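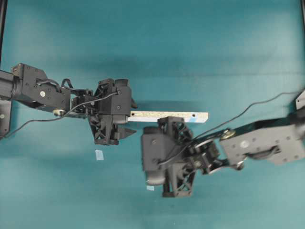 Supply Room Notice: Rulers and Measuring Tools

The Cikbridge Learning Center has completed its yearly review of shared measuring tools. The review covered the rulers, tape measures and set squares kept in the supply room on the lower floor, together with those held in individual classrooms. New arrangements take effect on 26/08/2024 and apply to all staff, tutors and evening groups.

A total of 69 rulers were returned for checking. Those with worn edges or markings that can no longer be read have been withdrawn. Members who still hold a ruler from the supply room are asked to bring it to the front desk, whatever its condition. Items marked with a classroom number should go back to that classroom.

White rulers with dark markings remain the standard issue for drawing, sewing and paper craft. They are easy to read against colored cloth and card, and the hole at one end allows them to be hung on the wall rack. Please hang them with the markings facing out. Metal rulers are to be used for all cutting work and are kept in the drawer beneath the rack. The standard rulers should not be used as a guide for knives.

Groups may borrow up to 100 items at one time, including pencils and erasers. Requests should be entered in the loan book two working days before the session. The name of the group leader, the room and the expected time of return must be given. Requests made by telephone will no longer be accepted.

Several sewing tutors have asked about marking positions on fabric work surfaces. Small pieces of low-tack tape are permitted for this purpose and may be obtained from the supply room. They must be removed at the end of the course. Chalk may be used on the cloths in the Sydorenko Room, but ink may not. Cloths should be shaken out, folded lengthwise and placed on the lower shelf.

New stock has been ordered from Jorach and will be given first to the beginners' drawing and dressmaking courses. Other groups will receive replacements as supplies allow. A further check of all measuring tools will take place in November, when classroom sets will again be collected.

Questions about loans, returns or missing items should be addressed in writing to Vitalii Savchuk, Supplies Office. The loan book is available at the front desk during regular opening hours.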